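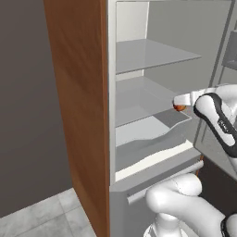
Features > Food > Kitchen habits
Search the magazine Enter keyword Go

The quiet joy of pickling

I came to pickling late, one October, with a glut of beetroot and no plan at all, and I have been happily hooked ever since! There is something lovely about a cold shelf with a few jars on it, each one a bit sharper than it was the week before.

The Sternton pickle fair drew 1,000 visitors in its first year and 4,000 last time, and I can see why. People bring cabbage, plums, green tomatoes, even rhubarb (do try the rhubarb, it's wonderful with cheese). The Söderlund stall sells a mustard-seed cucumber that I would cross the county for.

Starting is easy. Slice your cucumbers thinly, salt them for an hour, rinse, then cover with vinegar, sugar and a little dill. Keep the jar chilled and leave it for 2 days if you can bear to. I never can.

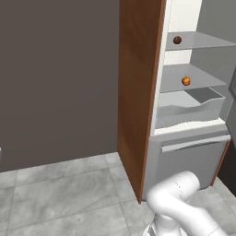 Eun-seong Maeng thinks I am far too keen on sugar, and told me that a good radish pickle needs half of what I put in and a slice of pear to make up the difference. I tried it that same evening and ate most of the bowl standing up – so crisp, so clean! The pear goes soft and tangy and is worth fishing out for yourself before anyone else gets to the jar. Next I'm making carrots with ginger, sliced as thin as I can manage.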